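Skellstead Jars – your questions

I get asked the same handful of things at every market and in nearly every email, so I've put them all in one place. If yours isn't covered, write to me and I'll add it (I do mean to keep this page up to date, and mostly I manage it).

What are these jars for?

Whatever you like! I started out doing them for tea lights, and that's still how most of them end up. But people send me all sorts – hairgrips, sea glass, a few stems of sweet peas, paper clips. Carleen Ashby, who has the stall next to mine, keeps her float in hers and tells me it's the only thing she's never mislaid.

Are they all the same?

The shape is, the rims aren't quite. I finish the bands by hand, so the colour runs from a pinkish copper to something closer to an old penny. If you're buying a set for a table and want them to match, say so when you order and I'll pick them out together.

What sizes do you do?

There are 2. The little one is called the Areck and the bigger one is the Horgan, both named after lanes near my mum's house. The Areck suits a tea light or a tiny posy. The Horgan will take a chunkier candle and a proper bunch of something from the garden.

Is the rim real copper?

No, it's copper-toned. Real copper is lovely but it goes green if you so much as look at it near a sink, and I didn't want to be answering emails about that as well.

Can I see one on a plain background?

Yes, and thank you to everyone who asked. My old pictures were all on a patterned cloth and you couldn't tell where the jar stopped and the flowers started. Clear glass picks up whatever is under it, so white is much kinder.

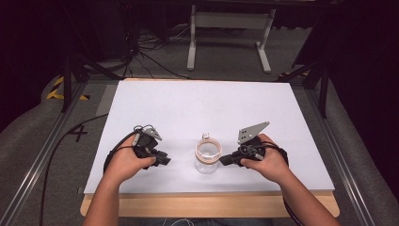 How do I clean one?

Warm water, a drop of washing-up liquid and a soft cloth. Please don't put it in the dishwasher – the band will come up cloudy and I can't fix it for you. Dry the rim straight away and don't leave the jar upside down on the draining board overnight.

For old wax, leave the jar somewhere cool until the wax shrinks a bit, then ease it out with a wooden spoon handle. No knives. I've got a scar from finding that out.

Can I keep food in it?

I'd say no. Wrapped sweets are fine, and so are teabags in their envelopes, but nothing should touch the band. There's no lid either, so your biscuits would be soft by teatime.

Will it be safe with a candle?

With a tea light in the bottom, on a flat surface, and you in the room, yes. The rim does get hot, so let it cool before you pick it up. Don't let a tall candle burn anywhere near the metal.

How do you pack them?

Each one goes in shredded paper inside a Grodeo box, then into a second box if it's going by post. I once packed 1000 wedding favours this way, over most of a January, and I was finding bits of paper in my slippers until Easter.

Mine arrived broken, what do I do?

Oh no, I'm sorry! Send me a photo and your order number and I'll post another. You needn't send the pieces back. Wrap them in newspaper before they go in the bin.

Do you do wedding orders?

I do, and I love them. Give me roughly 2 months if you can. Orla Moynihan looks after the big orders now, so your reply may come from her, and she's far quicker than I am.

Can I collect?

Yes, any morning before noon, but email first so I'm in. Parking is on the lane and the gate sticks, so give it a shove.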